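Support ticket: Tesach League Manager
Subject: Second team timeout missing from scoring screen, mixed doubles
Opened by: Maxine Ormsby, Multamholm Pickleball Club
Handled by: Sawsan Semaan
Opened: April 28, 2024
Priority: Normal
Status: Closed - fixed by settings change

Maxine Ormsby wrote:
We ran our mixed doubles round robin this morning using the scoring app on the club tablets. In games to 11 each team should get two timeouts. On courts 1 to 3 the app allowed the first one, then the timeout button went grey for that team for the rest of the game. Court 4 worked properly. Scorers on the other courts wrote the second timeouts on paper, so the results are right, but the match logs are wrong for 14 games. We didn't have this problem at our February event.

Sawsan Semaan replied:
Thanks Maxine. Can you tell me which event template you used, and the app version on each tablet? The version is under Menu, About.

Maxine Ormsby wrote:
Template is "Club Doubles - Agarwal Shield". All four tablets say version 62. I tried logging out and back in on court 2, no change. Also cleared the cache. The court 4 tablet is the only one that had been signed in before Friday. 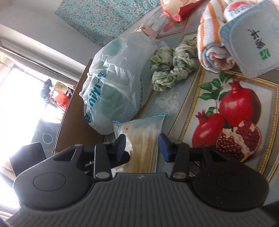

Sawsan Semaan replied:
I've checked the template history. The timeout limit was changed from 2 to 1 on Friday night by the Jellia account, when the draw was imported. The import carries its own match rules and overwrites the template unless "Keep local rules" is ticked. Court 4 still had the old rules stored on the tablet, so it kept allowing two.

To fix:
1. Open the template and go to Match rules.
2. Set Timeouts per team to 2 for games to 11 and games to 15. Check the figure for games to 21 as well - your old setting was 3.
3. Save, then tick "Keep local rules" under Import options.
4. On each tablet, choose Refresh event. Logging out doesn't do this.

For the logs, open each match and use Add event, Timeout, and enter the score at the time. Scores and standings won't recalculate.

Maxine Ormsby wrote:
Did all that. Ran a dummy game on court 1 and got both timeouts for each side. Games to 21 had also dropped to 1, so I put that back to 3. Still have to enter the paper ones, match 43 is missing its sheet and I'm chasing the scorer.

Sawsan Semaan replied:
Match 43 can stay as is if the sheet doesn't turn up. Closing this one. Reply here to reopen.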